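Subject: Re: Re: [homekit-list] gripper budget, second pair or not
From: Clifford Hawthorne
Date: 2019-12-24

Quick one before I lose signal.

On 24/12 you wrote:
> Can you split the Mivanum quote for us? Finance sees one line
> that says 4,000 and wants to know if that is per pair or for
> the lot. Also do we need the Ongart service plan from day one,
> or can it wait till the new year. And are pads in or out.

4,000 is per pair, handles and cable included, pads NOT included. So 2 pairs, 4,000 each. Pads are on a seperate sheet, 437 for the full pad order, the blue ribbed ones. I would put them in now. Last time we left consumables out and spent a month begging for them.

Ongart plan – can wait. Read the small print though, there's a clause on units older than 90 days, I think they want an inspection first. Someone please check, I only skimmed it.

Presusex came back too. Cheaper on paper but no spare fingers sold on their own, you buy the whole head. For house chores that's a no from me. Fingers take the knocks, the head doesn't.

What I'd plan for in January:
- both pairs from Mivanum, one order, one delivery
- pads same order
- bin liners, cloths, boring stuff, out of petty cash
- Presusex parked till they list spares

Before anyone asks again why we can't get by on the small jaw version. Think about what the things get pointed at all day. Kitchen trash, cartons, tablecloths, bags on hooks. Thin card one minute, slippery plastic the next. The small jaw is fine for bench parts and thats about it. Tidy-up work in a lived-in house looks like this:

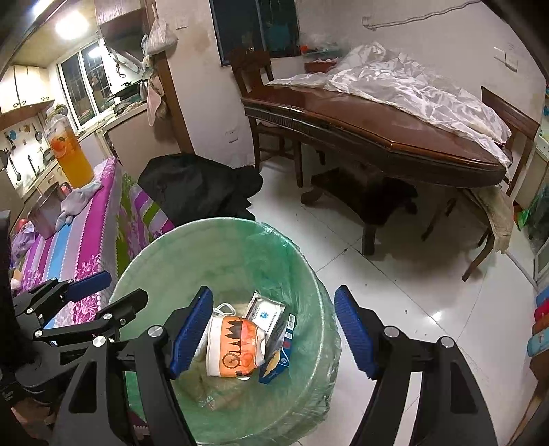
Gulholm wrote back off list that they would rather see one pair bought in January and the second held until the pads have been through a month of kitchen work, and that the 437 should sit under consumables so it doesn't get cut along with the hardware. Fine by me on the consumables line, will move it. Not so keen on splitting the order, we'd pay shipping twice and the left/right units have to be matched at setup anyway.

If I hear nothing I'll send the two-pair version. Need the cost code from whoever has it, the old one bounced.

Clifford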